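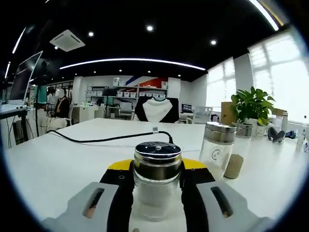 Review: Jenov ear defenders for motor shows

I bought the Jenov ear defenders in July, before we took our two children to the truck and stunt show at the Andthorpe arena. My son is six and he is very afraid of loud engines, but he loves to look at the big wheels, so we had to find a solution.

The box says they fit from three years to adult. For my son this is true, the band closes small enough and did not slide down when he jumped. On my own head they press after 90 minutes, and I have to take them off in the break. The color is a dark green, a little dull for a child.

The sound is the important thing. When the engines started he put his hands over the cups, looked at me, and then put his hands down again. He could still hear me if I spoke close to him. The freestyle part at the end was too much for the cheaper Liew pair of my daughter, and she asked to change with her brother (he refused).

What I do not like: the foam collects hair and dust, and the small bag that comes with them has a weak zipper. Ours broke in the parking lot. They fold flat, so I carry them now in my jacket.

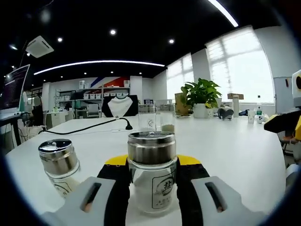

Keegan Pelletier wrote to me that his pair lasted for 21 shows at Clevotstead before one cup became loose, and that the shop sent him a new band without asking for the receipt.

I paid a little more than for the Liew, and I would buy them again for a child. For an adult I would first try them in a shop.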